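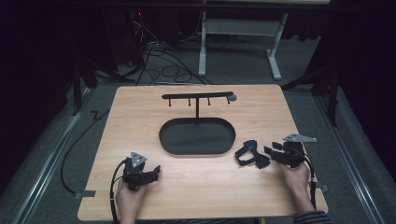
3 min read

Skokside Shared Workshop – Members' Meeting
Minutes, April 22, 2021

Chair: Bautista Echeverría. Minutes: Efren Tagle, who was out of the room when it was decided. Ten members present, or 10 if the treasury wants it in figures.

1. Minutes of the March meeting
Approved after the word "shouting" was changed to "discussion."

2. The small rack
Members considered the black rack with the oval tray, which has been on the light wood table since March. Bautista takes it to be for necklaces. Efren holds that three pegs is a poor allowance for anyone who owns necklaces and that it should be for keys. A third party suggested bow ties and was asked to wait for any other business.

Agreed: the rack stays on the table. Keys go on the pegs, small things go in the tray. The tray is not for screws, receipts or cough drops. Motion to define "small things" failed, 4 to 6.

3. Cables on the floor
The tangle by the gray metal desk frame was raised again. Nalenano (the ground-floor tenants, for newer members) have asked whether any of it is theirs. No one could say. Bautista proposed that each member claim their own cables by the next meeting, with the rest going in a box. Carried. Efren asked who would supply the box. Noted.

4. The desk frame
Still a frame. D'Amico quoted $300 for a top, delivered, which several members felt was a lot for a board. Brisow may have an offcut. Bautista to call them – he was also to call them in March.

5. Carpet
Dark gray was chosen because it hides things. It has now hidden a good many of them. Vacuuming rota to be posted by the door, above the old one.

6. Money
Balance stands at $1,633. Applause.

7. Any other business
The bow tie question was put again and ruled to be covered by item 2. The member asked that his disappointment be recorded, and it is.

Meeting closed when the coffee did. Next date to be set by email.

This site uses cookies to remember your preferences. Accept all | Manage settings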